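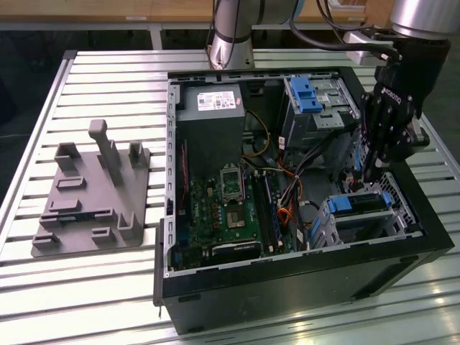
Perkora desktop reuse, progress report to Gullunell
2025-03-25
From: Tõnu Mockus

Short one this time, sorry, we are behind on the bench and I'd rather spend the afternoon there.

Where we are. Of the 30 towers in the first batch from Jomgate, 20 are opened, stripped and sorted. 7 are fully logged with part lists. The rest are stacked by the door with their side panels still on. Target was all 30 logged by the end of March. Not going to make it, two more weeks please.

What slows us down: cables. The power supply bundles get in the way of everything, yellow, orange, red, black all twisted together and run right across the board. Getting them unplugged without pulling on the connectors takes longer than the whole rest of the job. I had put this down as a minor step in the plan. It is not minor.

Drive bays are better than expected. The ones with blue plastic latches need no screwdriver, squeeze and slide. A few latches snapped in the older cases, so we now keep a tray of spares from the scrapped ones. Drives come out first, get bagged and labeled with the case number, then go to Sepp for wiping. Nothing leaves the room with a drive in it. Certificates back for the first lot, will forward seperately.

Processors. Pulled, sockets closed again with the bracket down. Bent pins on two boards, both went to scrap. Memory is sorted by size, still needs testing. We only have one test board, it was promised for use elsewhere and came back late.

Power supplies: photographing the label before removal now, easier than reading barcodes upside down in the case. Should have done that from the start.

Money. Spent almost 1,000 of the tools and supplies line. Mostly bags, labels, a second magnifier lamp, driver bits. Receipts are in the shared folder, one is missing (the bits), chasing it.

The new aluminum table is fine. Small screws drop thru the gaps between the slats though, so there is a sheet underneath now to catch them.

Next:
- finish opening the last ten
- memory tests, as many as one board allows
- get the part list template agreed, Jomgate want an extra column for case condition
- second pickup, date still open

Need from you: a yes or no on the extra two weeks, and whether a second test board can come out of the supplies line or needs it's own request. If it needs a form please send me the form.

Tõnu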